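Review: Pornel Hand-Guided Teaching Kit, two-finger version
Tested in the small parts room at Flestitz, four weeks of use

The box says you can teach an arm a new job in an afternoon. I have read that sentence on a lot of boxes. We bought the Pornel kit anyway, at our own expense, because our old way of programming picks took a whole shift per item and I was tired of it.

What you get

A handheld grip with a trigger, a matching pair of black fingers for the arm, a wrist camera, a foot pedal, a license for the Grasso recording software, and 16 feet of cable that should have been longer. You hold the grip, squeeze the trigger, and the arm copies you. Every run gets saved as a demonstration. When you have enough of them, Grasso trains on the lot and the arm tries it alone.

Setup

Mounting the fingers was easy. Calibrating was not. The manual gives it one page and skips the part where you have to zero the trigger before you plug in the pedal. Do it the other way around and the fingers close a little even when your hand is open. I lost a morning to that. Support did answer, and the answer was right, but it belongs in the manual.

How it feels in the hand

Better than I expected, I'll give them that. The grip is light and the delay is small enough that I stopped noticing it by the second day. The trigger is another story. It has no push back at all, so you can't feel whether you have hold of something or are crushing it. You end up watching the camera view the entire time, and my neck paid for it. The older Vurnolis unit we borrowed last September had a crude buzz in the handle, and I missed it.

The pedal marks the start and end of each run. It works, it is loud, and it slides on a smooth floor. We taped it down.

The teaching itself

Blocks on a bare mat went fine, as they do with every kit. Sixteen runs and it was picking them up cleanly. I wouldn't buy anything on the strength of that test.

So we moved on to picking out of bags, which is our real work. Small plastic flashlights, heaped any which way, wide heads and narrow tails, in a bag with a plastic liner. This is where showing the arm by hand ought to beat typing in positions, and to a point it did. After 251 demonstrations it would go for a flashlight on top of the pile and get it out more often than not. It did badly with anything tucked under a neighbor, and it had a habit of pinching the liner along with the flashlight.

Some of that was my fault. Looking back through my recordings, I kept taking the easy ones first and refilling the bag before I got to the bottom. The arm learned my laziness very well. Grasso never warned me that my runs were all alike, though it has every one of them on disk and could have checked.

Pornel's own guide suggests 400 runs for "mixed items in a soft container." We got there, and the liner trouble eased but never went away. Their sales page has a chart going up to 1,000. At my pace that is far more than an afternoon, and my arm would fall off first.

The software

Plain and mostly stable. Deleting a bad run takes four clicks and should take one. You can't trim the start of a run, so if you hesitate over the bag for a while before you commit, the arm learns to hesitate too. Playback is good: you can step through the wrist view slowly and see exactly where a grasp started to go wrong.

What I saw in the bag

The wrist camera is the best thing in the kit. With the fingers pointed into a full bag, it shows both tips and what lies between them, and the colors are clear enough to tell a lavender flashlight from a pale green one. The fingers themselves come out slightly blurred up close, so judge your gap by the flashlight.

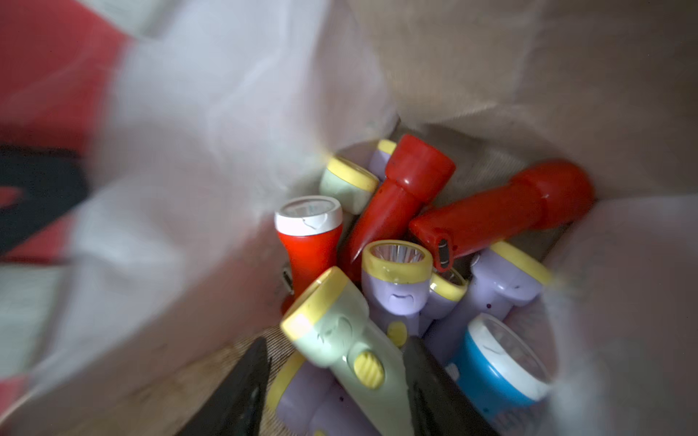
Should you buy it?

If you pick one kind of part off a flat surface, no. A cheaper kit will do that. If your parts come jumbled in bags or soft bins and you have someone patient to do the showing, maybe, once they add some feel to the trigger. We are keeping ours, mainly for the camera and the playback. I would not pay full price for a second one.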